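August, hotel room mock-up, second session

Started at 4 in the afternoon, later than planned. The Kneath controller refused the first config and Rhun Beddoe had to roll it back. Purpose of the session was to compare the Nallar fingers (long taper, slotted) with the Surden set we ran in the spring. Same arm, same wrist camera, same closing speed. Task is the bedside table: drawer, remote, phone left alone.

Fitted the Nallar pair and checked closure first. They meet along the full length with no gap that I could find by eye. The inner edge of the right one is fraying, so I logged it before we ran anything.

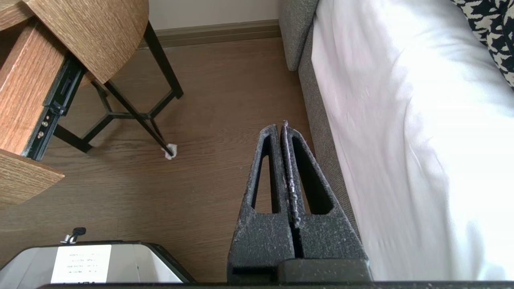 Zeroed the gripper at full close and again at full open. Repeatability looked fine on the trace. The Surden set drifted after 24 cycles and needed a re-zero. I will not call that a difference yet – the mount was older too.

Next, approach to the remote. Wanted the fingers wide on either side before committing, with the long axis of the remote along the direction of approach. Heledd Samuel argued for coming in at an angle. We kept the straight approach for now so the numbers stay comparable. 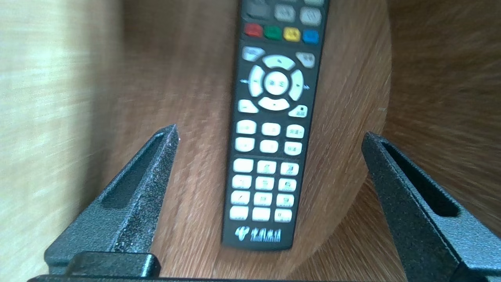 Wrist exposure is still set too slow for my liking. Print on the keypad is soft. It does not matter for the grasp but Carys Pritchard wants to read key labels later, so I opened a ticket and copied in Zotitgate. Force limit left at the default.

Head camera next. It gives a good view of the tabletop, but the forearm takes up a lot of the lower right. Moving the elbow out would help and costs us reach over the bed.

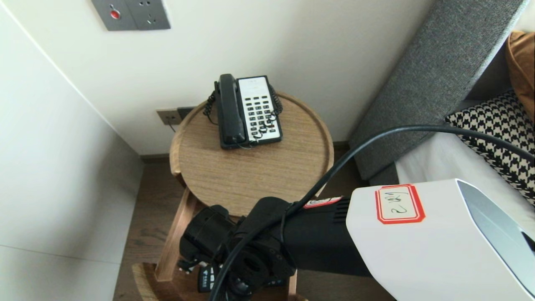 Head camera, gripper in front of the table. Phone on top.

Cable slack at the forearm needs another look. I want it tied closer to the housing before the long run.

Then the full layout, drawer open, to see what the planner makes of the clearance between the drawer and the gripper.

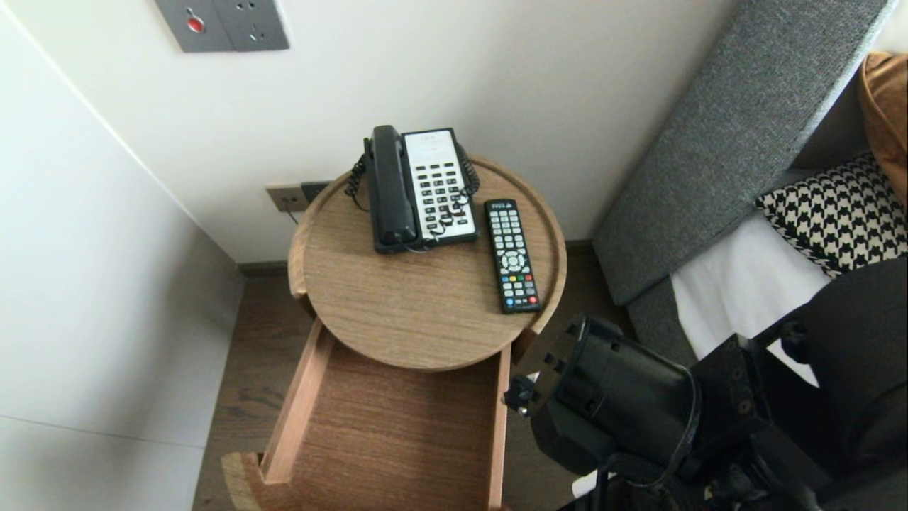

Planner margin there is thin. I would raise the wrist before the lateral move – Rhun thinks widening the margin in software is enough. Agreed to try his way first.

To do: replace right finger, retest closure, set exposure, book the room again for the Surden runs.

Contact | Copyright Iestyn Ruddock | Back to top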